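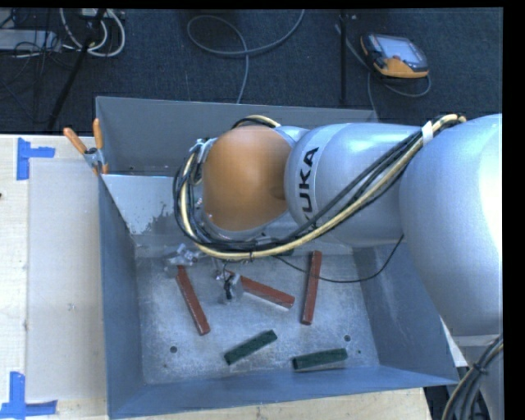
Dernière modification de cette page : 14 juillet 2020

Liste : club-robotique
Objet : Re: Dévracage – où en est-on ?
De : Guilan Liao

Salut à toutes et à tous,

Je réponds à Kaiwen en gardant son message plus bas, pour celles et ceux qui viennent de s'inscrire sur la liste.

Alors oui, on avance, et même très bien ! L'équipe Rister a repris le sujet depuis le début et on a enfin une configuration de travail qui me plaît : le KUKA plonge dans le bac métallique gris par la droite, et on lui donne à trier des barres rouges, longues, et des barres vert foncé, plus courtes. Les parois inclinées sont un vrai casse-tête, parce que le poignet est large et que le faisceau de câbles fait une boucle tout autour du capot orange. Dès qu'on vise une pièce près du bord, il faut trouver une orientation qui laisse passer tout ce monde. C'est passionnant à régler, je vous assure, on y passerait la nuit.

Côté chiffres, sur la dernière série on a réussi 13 prises sur 18. Les 5 ratées concernent toutes des barres vertes, que la segmentation confond avec les zones sombres du fond (les trous ronds du bac, entre autres). Kaiwen, ton idée de masquer les trous une fois pour toutes dans l'image de référence me paraît la bonne, je l'ajoute dans la branche Trekent dès que j'ai fini de nettoyer le code de calibration.

Deux choses pratiques :
– les repères en ruban bleu sur la table ne bougent plus, s'il vous plaît. Toute la calibration est faite par rapport à eux ;
– vérifiez la pince à ressort sur le rebord du bac avant de lancer un cycle.

> Le message de Kaiwen Zheng :
>
> Bonjour Guilan,
> J'ai relu les journaux de la session de mars et je crois que le problème vient de la vision, la trajectoire est propre. On pourrait masquer les trous du bac dans l'image de référence, non ? Autre question : est-ce qu'on garde la vitesse réduite pour la démo du concours Porkeck ? Et combien reste-t-il sur le budget ? Je voudrais commander un deuxième jeu de doigts pour la pince.
> Kaiwen

Pour la vitesse : on garde le mode réduit, au moins jusqu'à ce que les vertes passent. Le règlement ne donne aucun bonus au temps de cycle au premier tour, donc autant soigner les prises.

Pour le budget : il reste 800 euros, tu peux commander les doigts. Prends le modèle court si tu le trouves, le long risque de toucher la paroi quand on descend dans les coins.

Je cherche aussi quelqu'un pour m'aider à écrire la partie « choix de la pièce suivante ». Pour l'instant on prend la plus dégagée, mais quand deux barres se touchent le score hésite et le robot aussi. Pas besoin d'avoir déjà programmé un bras, si vous aimez un peu la géométrie vous allez vous régaler !

À très vite dans la salle Morrison,
Guilan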